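Nakport Folding Table, white, two months on
Posted Thu 13 April by Farzana Chaudhry
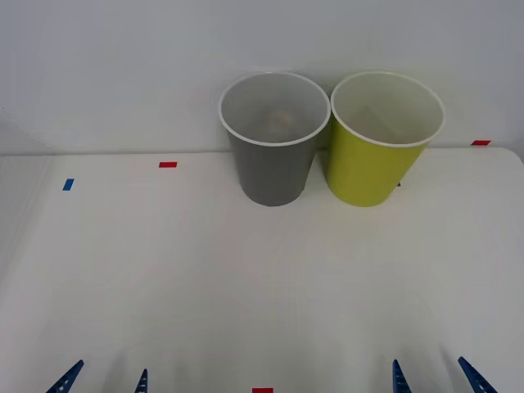
White tabletop, two paper cups at the back.

I bought the Nakport in February to replace a desk that had been too deep for the room since the day we moved in. It gets used for work in the mornings, for meals when my sister's family comes over, and for cutting fabric on weekends. I paid full price for it at the Warnberg store and nobody has sent me anything for free.

The short version is that it is a good table with one bad part, and the bad part is the leg latch. If you plan to put it up and leave it up, buy it. If you plan to fold it every day, read the section on the latches first.

Size and weight

The top is 60 inches long, which fits two people working side by side if neither of them spreads out. Four can eat at it. Six is possible with two at the ends, but the leg braces get in the way of the knees of whoever sits there. Warnberg also carries a shorter one. I looked at it in the store and it felt like a card table.

I can carry it by myself, on its side, through a normal door. The stairs are another matter. I got it down to the basement once and then called Ehsan to help me bring it back up. There is a carrying handle on one long edge, and it is in the wrong place. When you pick the table up, the leg end drops, and you end up walking with one hand on the handle and one under the corner. I gave up on the handle and just tuck the whole thing under my arm.

Setting up

It comes in one flat box with the legs already attached. You add four plastic feet and two braces, using the Allen key in the bag. The instructions are a single sheet with drawings and no words. The drawing for the braces shows them from below and does not tell you which end faces in. I put both of them on backward and had to redo it. The end with the slot goes toward the middle of the table.

Two of the brace screws were tight in their holes. I backed them out, rubbed a little candle wax on the threads, and they went in fine. Start to finish it took me most of a Saturday morning, but that includes redoing the braces and stopping for breakfast. Somebody who reads drawings better than I do could finish it before the coffee is ready.

The feet screw in and out to level the table. Our floor slopes toward the window and I had to run two of the feet almost all the way out. They have held. I check them when I sweep and have only had to tighten one.

The top

Most of the daily use is easy on it. Coffee, ink, tomato sauce and turmeric have all landed on the top. The first three wiped off with a damp cloth. The turmeric sat overnight and left a yellow patch that took three rounds of baking soda paste to lift. It is gone now, unless you know where to look and the sun is low.

Hot pans are a no. The sheet says so, and I believe it, and I use a trivet. I did forget once with a mug straight from the microwave and it left no mark.

It does scratch. I dragged a sewing machine across it instead of lifting it, and there is a thin line as long as my hand. You can feel it with a fingernail. For cutting I put a mat down, and I would tell anyone with a rotary cutter to do the same.

White shows everything. Crumbs, hair, pencil dust, all of it. I wipe it down every evening, which I never did with the old brown desk. The old desk was probably just as dirty. If that sort of thing bothers you, Warnberg has a gray one on order that was not in stock when I went.

Tape and removable stickers come off clean if you pull them within a week or so. I left some masking tape on for a month as a cutting guide and the glue stayed behind. Cooking oil on a paper towel took it off.

Wobble

With the braces in the right way around, there is very little side-to-side movement. End to end there is some. Typing is fine. Handwriting is fine. A sewing machine at full speed makes the far end shake enough that a glass of water ripples. I set the machine over one pair of legs now, not in the middle, and that helped more than anything else I tried.

I also tried it on carpet at my sister's house and it was worse there. The feet are small and they sink in. Ehsan put a square of scrap plywood under each one for a family dinner, and that was enough to keep the soup in the bowls.

The latches

Each pair of legs locks open with a sliding metal latch. On one side of mine the latch clicks and stays. On the other it clicks, and then if you lift that end to move the table, it sometimes slides back. The leg did fold under once while I was shifting the table toward the wall. Nothing was on it and I was not hurt, but a toddler could have been standing there.

I called the Warnberg service desk. They sent a new latch, which arrived in nine days, and it went on with the same Allen key. The new one is better. It has slipped once that I know of. I now push it home with my thumb after it clicks, every time, and I have stopped lifting the table by that end.

Ehsan Sandhu, my brother-in-law, has the same table from a year earlier and his latches are a different shape, with a small hook on the end. His have never slipped. He folds his table up after every meal and has done so since last July. Either the older part was better or he got a good one. If you are buying used, look for the hook.

Compared with the others I looked at

I tried three tables before choosing. The Pirutow was cheaper and lighter, and it folds in the middle so it fits in a closet. The seam down the center put me off. Fabric catches on it and so does a pen. For camping or a yard sale it would be my pick.

The Minhas was the nicest of them. It has heavier legs, a thicker top and a latch you could trust with your life. It was also a good deal more money, and it was too heavy for me to move alone. I stood in the aisle and lifted one end and put it back down. If I had a room where it could stay put I would have bought that one -- but then I would not need a folding table.

Storage

Folded, it leans against the wall behind our bedroom door. It slides if you lean it too steeply on a wood floor, so I keep a strip of shelf liner under it. The legs are held closed by a plastic clip. One of the two clips has already gone white at the bend and I expect it to break this year. Warnberg sells spares in a bag of four. I have not bought them yet.

Would I buy it again

Yes, at the same price, though I would open the box in the parking lot and work both latches before driving home. The top has held up, the size is right for us, and it has made the room usable for more than one thing. I would take off a star for the latch and half of one for the handle.

Update: a couple of people asked whether the feet fit other tables. I tried them on an old Pirutow bench and the thread is different. They also asked about the chairs. Those were my mother's and I don't know who made them.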